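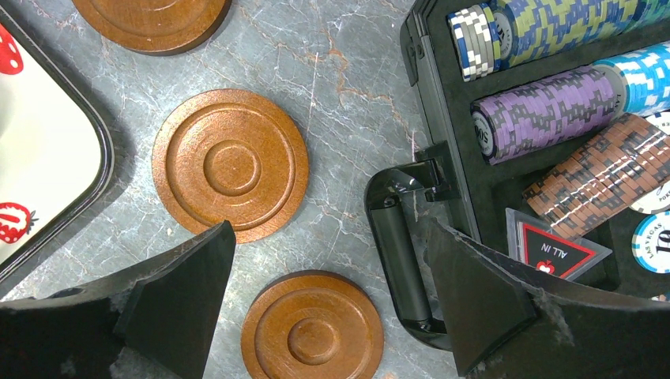
Re: Wood coasters on a stone counter – felt, cork or nothing?

Kaltero Home Forum > Kitchen & Dining > Tabletop
Monday, November 22, 2021

urnbridge_deb wrote:
I have the game stuff out on the counter before the holiday and I'm trying to decide about the round wood coasters. They have no backing. The top has a ring cut into it and a smaller dip in the center. I like them, but they slide when you set a glass down with any force. Should I glue cork on the bottom or leave them alone? The counter is gray with white veins and a rusty one running through it, and I don't want adhesive on it.

flatpan65 wrote:
Cork. Buy the thin sheet, trace the coaster, cut it a hair smaller so it doesn't show. Wood glue is fine. Put a heavy book on top overnight.

mudroom_811 wrote:
I would not use cork. Mine stayed damp after a wet glass and left a stain on the bottom of the wood. Felt dots work better and you can peel them off.

flatpan65 wrote:
Felt holds water too. I've had cork on mine for years with no stain. How wet are your glasses?

mudroom_811 wrote:
Iced tea in summer, so pretty wet. The ring on top fills up and then somebody tips it when they lift the coaster.

cloutier2288 wrote:
Clear rubber bumpers, the kind for cabinet doors. Three per coaster – four will rock if one sits high. I did a set for the card table and they haven't moved.

urnbridge_deb wrote:
Would the rubber mark the stone? That rusty vein is enough color for me.

cloutier2288 wrote:
Not on mine, but mine is sealed. Try one in a corner for a week first.

bundivent_fan wrote:
Off topic, but is the cream tray with the strawberries and the black rim a Bundivent? I had one like it and I've been looking for another.

urnbridge_deb wrote:
No idea, it came from a yard sale in Urnbridge. I use it for pretzels so people stop eating over the cards.

flatpan65 wrote:
I'd worry more about the poker case than the coasters. The metal trim and those corner guards with the rivets will scratch a counter if you drag it. Lift it, or put a dish towel under it.

mudroom_811 wrote:
Agree with that one. Ours left a line on the table.

urnbridge_deb wrote:
OK, towel under the case. I'm going to try the bumpers on one coaster and leave the rest bare until after Thursday. Will post again if they leave a mark.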